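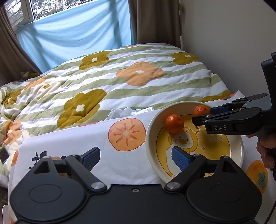
Last updated: October 2, 2021

Sound notebook – Orgate radio adaptation, part one

Read-through took longer than the script suggests. Hatem's draft times at 35 minutes on the page and came out six over with the storm scene at full length. Radwa wants the cut taken from the second letter, before the harbor. I would take it from the storm, where the wind already tells the listener what the two brothers then repeat in dialogue. Left open until Mostafa has heard both.

Wind bed: three layers, low one from the June session at Benkirane, unprocessed. High layer rolled off above the voices. The middle layer pumps when the gate closes on Hajar's pauses, so the gate is off and I am riding the level by hand. Session file is 2289, wind only, no dialogue.

Footsteps: tried rock salt in a tray, too bright. Cornstarch in a cotton bag gives the dry creak we want for packed snow. Keep the mic low and off to one side. The bag loses its creak after a few takes and has to be shaken out.

Hull noise: old door hinge pitched down, plus rope over a chair back. Good on speakers, vanishes on a kitchen radio. Needs something in the midrange.

Search Enter keywords Go

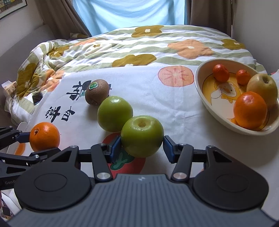 The galley scene is the weak spot. Two men share the last fruit on board and the whole turn in their friendship hangs on a bite, so it has to read without a line explaining it. Celery is too stringy and gives the trick away. A glossy green apple like this one, stem end up on a printed cloth, is the right sort of prop for close work: put cloth under it so that setting it down makes a soft thud, and save the hard knock for the tin plate. Bite recorded apart from the lines, then laid in before Fasil's breath. Take 342 is the one to beat – the chew runs long, trim the tail only.

Voices: Fasil is better a step back from the mic in the tent scenes. Hajar's narration should stay dry, no room on it at all. Radwa asked for a touch of reverb to mark the jump in years. Tried it, sounds like a church.

To do: recut the storm both ways, new hull midrange, check the level between narration and scene one on the small speaker. Send stems to Trivadau after Mostafa's notes.

Recent entries
Emov: crowd scenes, second pass
Benkirane wind session, mic positions
Orgate: casting notes
Tape hiss, real and added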